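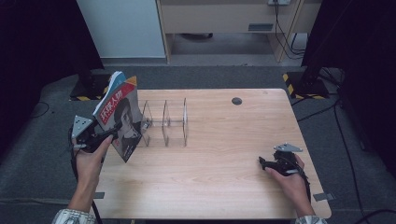 Old burial ground at Pruvmont opens again to visitors after survey of its stones

Pruvmont, July 12, 2018 – The Gazi Heritage Trust announces that the old burial ground on the hill above Pruvmont is open again for the public. The ground was closed while the wall on the north side was repaired and while the Trust made a full record of the inscriptions. The record can now be read at the reading room in Cisanen, and a printed guide will follow in September.

The burial ground was in use from the time when Pruvmont was still a stopping place on the road to the coast. It served the village, the farms below it and also the travelers who became ill on the way and did not continue. There was a chapel in the middle, but only the line of its foundation can be seen in the grass. The last burial took place before the new cemetery was made at Ustora, and after this the hill was left mostly to the sheep.

There are no official war graves in the burial ground. Visitors who come to look for them should go to the cemetery at Ustora, where the military plot is near the main gate. But several family stones at Pruvmont remember sons who died far from home and are not buried under the stone that carries their name. The survey found 19 stones of this kind. Before this work the Trust knew of seven.

One of them is a tall slate close to the old chapel door. It was put up by a miller for his wife, and below her name is added a son, a ship's carpenter, who was "taken by fever in a foreign port and lies there among strangers." The name of the port was cut also, but the slate has split at this place and the word is lost. The parish book in Cisanen gives only the year of his death and the word "abroad." The Trust would be very glad to hear from any family that has a letter or a Bible with more information.

Another stone, lying flat near the east wall, was known before only as the stone with the anchor. It was covered by soil and ivy to such a degree that the text could not be read. After cleaning with water and soft brushes, it was possible to read the names of two brothers, both soldiers, and the name of their regiment in a shortened form. The surname is one that is still found in the valley. The lower part of the stone stays below the ground, as to lift it could break it, and so the last lines are not recorded.

The survey was made by members of the Trust during two summers. Every stone was given a number on the plan, measured, and its inscription copied letter by letter, also with the mistakes of the mason. Where a letter was not certain, this is marked in the record. The older list, made by a schoolteacher in Cisanen many years ago, was compared with the new one. It contains 20 inscriptions which cannot be found on the hill today. Some of these stones are probably used in the repair of the wall at an earlier time, with the text turned to the inside. During the present work one piece with letters was found in this way, and it was put back at the foot of the wall, where it can be seen.

"We started with the wish to save the words before the weather takes them," the Trust says in its annual letter. "Now we have also many questions about the people, and for these we need the help of families in Pruvmont and outside."

The wall was repaired with stone from the same hill and lime mortar. The iron gate was taken off, cleaned and hung again – it opens to the inside now, and the latch is on the left. The path from the road is steep in its last part and can be slippery after rain. It is not suitable for wheelchairs. Dogs are welcome on a lead, but please close the gate because of the animals in the next field.

Visitors are asked not to clean the stones themselves and not to make rubbings. The slate in particular comes off in thin layers, and a small pressure can be enough to lose a line of text. Photographs are allowed at all times. The low light in the evening is best for reading the stones on the west side.

The guide will have a plan of the ground, all inscriptions in their original spelling with a modern reading beside them, and a short chapter about the road and its travelers. It will cost 5 euros and will be sold at the reading room in Cisanen and at the post office in Ustora. Copies can be reserved at the reading room desk or by letter to the Trust.

How to find the burial ground

From Cisanen take the road to Pruvmont and pass through the village. After the last house there is a stone trough on the right side, and the path begins behind it. Cars can be left on the grass opposite the trough, but not in front of the farm entrance. There is no water or toilet on the hill.

About the Trust

The Gazi Heritage Trust looks after old burial grounds, wayside crosses and boundary stones in the valley. Its records are open to everyone without payment.

Press contact: Gazi Heritage Trust, Reading Room, Cisanen. Pictures of the stones and a copy of the plan can be sent on request.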